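Which glove size for a beginner at a boxing gym?

basico_no_more
Hi all, I joined the boxing gym in Stercombe in May and I've been using the loan gloves, which are awful and smell like a wet dog. I'm 80 kilos, mostly doing bags and pads, and I might start light sparring when the coach lets me. The shop in Zuststead has the Basico ones cheap but only in 12oz. Will they do, or do I need 16s?

southpaw_gebreyes
Twelves are fine for bags and pads at your weight, but your coach almost certainly won't let you spar in them. Most gyms want 16oz for anybody your size - it's your partner's face you're looking after as much as your hands. If you can only afford one pair, get the 16s and use them for everything. Your shoulders will hate you for 4 weeks or so, then you'll stop noticing.

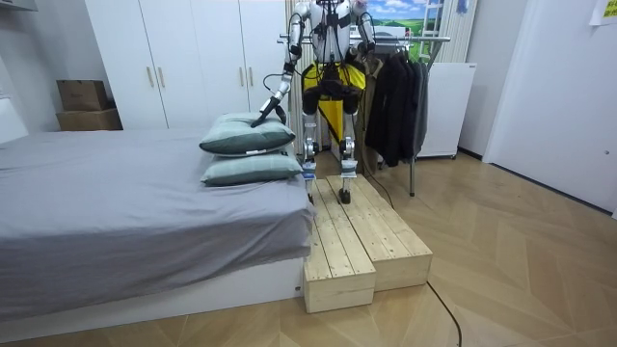
Oh, and buy decent wraps before you spend big on gloves! I went through 6 months with the short ones and my knuckles were a mess. Get the long stretchy kind and ask somebody at the gym to show you how to do the thumb properly. Air the gloves after every session too, don't leave them zipped in your bag.

rounds1064
just get 16s mate. had mine more than 6 years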